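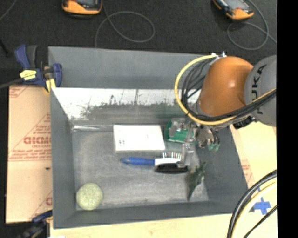 Storing and Sorting Psychoeducational Evaluation Records at Home

A full evaluation packet usually holds a summary report, score tables, consent forms, and the school's own notes. Most households receive these at different times and in different formats. The tips below cover paper and scanned copies for one student. Repeat the setup for each additional student and do not combine files.

Containers

Use a letter-size box with a lid that closes flat. The Orkmont file box takes hanging folders without an insert. The Tovach box is deeper and needs a rail kit, sold separately. Either is fine on a closet shelf. Keep both off basement floors and away from the water heater.

Remove paper clips and rubber bands before filing. Rubber bands dry out and stick to the page. Staples can stay in unless the report is going through a sheet-fed scanner.

Folder order

Set up 4 folders per student:

1. Evaluations. Complete reports only, newest in front.
2. School plans. Each signed plan with its meeting notice behind it.
3. Correspondence. Letters and printed email, in date order.
4. Releases and consents. Note on each one when it expires.

Write the test date on the front page of every report, top right corner, in pencil. The date printed on a report is often the date it was signed, and the testing may have been done weeks earlier. When two reports are compared, the test dates are what matter.

Keep the score tables attached to the report they came from. A loose table with no cover page is hard to place later, particularly when the same test was given twice. Standard scores, scaled scores, and percentiles sit on different scales, so a number copied without its column heading has little use.

Scanning

Scan at 300 dpi in grayscale. Color is needed only if the graphs use it to separate one line from another. Save each report as a single PDF, all pages in order, including blank-looking backs that carry a page number.

File names should start with the year and month, then the type of document, then the student's initials. Avoid spaces if the files will be uploaded to a school portal, as some portals reject them. Turn on text recognition when the scanner offers it, and check the tables by eye afterward. Recognition software commonly reads an 8 as a 3 or a B.

Keep one copy on the computer and one on a drive stored in another building. If the files go on a USB stick, encrypt it.

Labels

Morneo removable labels come off plastic tabs without residue. Delacroix labels hold better on cardboard but tear when peeled. Print with a laser printer if possible. Inkjet labels smear if handled with damp hands.

Sending copies

Never mail the original. Copy the full report, number the pages by hand if they are not numbered, and write the total on the first sheet. Keep a log inside the lid of the box with the recipient, the month, and the pages sent.

Yearly check

Go through the box in August, before school meetings start. Allow 60 minutes. Shred duplicate copies and expired releases. Do not shred any evaluation, however old.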